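1/8/18 - Mereo build notes

Countdown page for the Omotcombe level is live on the test server. Margit Fodor fixed the timer, which was running 52 minutes behind.
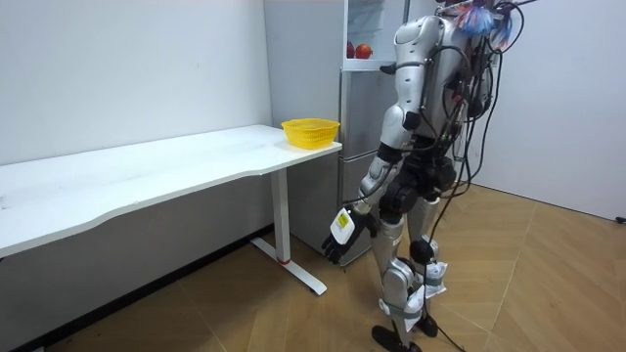 Save files

Ferenc Pap loaded 191 old saves and six failed, all with the inventory full. I've rolled back the item sorting until December.
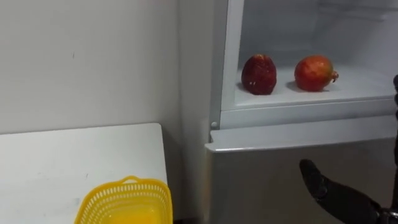 Kitchen level next. Prop colours are still too grey on the older consoles. Fridge interior gets a white shelf with two pomegranates on it, and the health pickup can reuse that fruit model. Margit wants the door hinge redone - ask her which side.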